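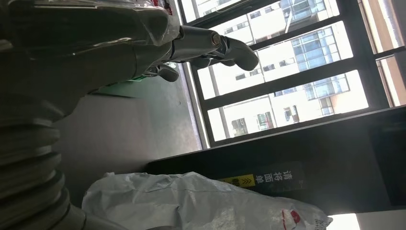
Postberg has had a bag problem since its last paper mill closed. The town's grocers went over to thin plastic in the 2000s, and most kitchens now have a drawer or a cupboard stuffed with it. Film is awkward stuff to collect. It clings, it folds over on itself, and it often carries printing, like the faint red and white lettering on clear wrap that shows up on so much packaging, and the ink lowers the price a baler will get for it.

Ainhoa Requena runs the drop-off point behind the Gemetti market. She opens at seven in the morning and takes clean bags, bread sleeves and the wrap from cases of bottled water. Salad bags go back home with whoever brought them. "People get annoyed with me about the salad bags," she says. "They're layered. I can't sell them."

A full bale weighs 1850 pounds, and it takes the town most of a season to make one. Last September the buyer in Clornumberg turned one away over food residue. 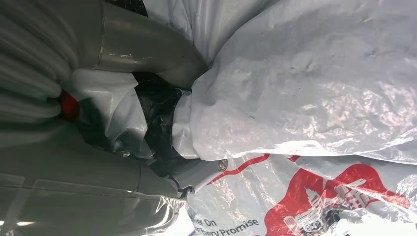 That load cost the program $200 in hauling alone, and Requena changed the rules after it. Bags now have to be shaken out and tied in bundles of 32 - a number she picked because that is what fits in her bins.

Sreekumar Amin, who owns a bakery on the same street, has gone back to paper for rolls. Loaves still leave in plastic. He tried paper for those too, and by the next day customers were bringing him crusts as hard as roof tile. He is testing a waxed sleeve this fall and plans to charge a nickel for it.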